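Open day at Imetti, 2026-07-23

So I finally made it to the Imetti open day! I'd signed up twice before and something always came up (a flat tire, then my sister's wedding), but this time I got the afternoon off and drove out to Pillay with a thermos and way too many sandwiches. Parking was in the field behind the loading dock, four dollars, cash only, and I had to dig through the glove box for change.

They take you around in small groups and ours went to finishing first, my favorite part of the whole visit. I'm a sucker for surfaces. Lungile Moodley showed us how they judge a black part under the lights, and you really do have to get your nose right up to it. A smooth, slightly glossy black is a terrible color for keeping secrets. Every little scuff turns into a thin pale line as soon as the light runs along the curve, and then you can't stop looking at it!
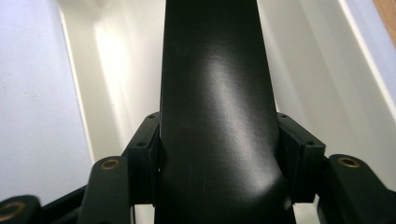 Dineo Jacobs thought we were all being far too fussy, and said that anything you handle every day is going to pick up scratches in its first week, so why fret over faint ones? Half the group agreed with her. I didn't, but I've been known to send back a kettle.

After that came the stockroom, more than 200 shelves of it and freezing, then coffee and very good almond cookies. I bought a seconds tray for 80 cents from the bin by the exit and it's already holding my keys. The next open day hasn't been announced yet, but they took our emails at the door.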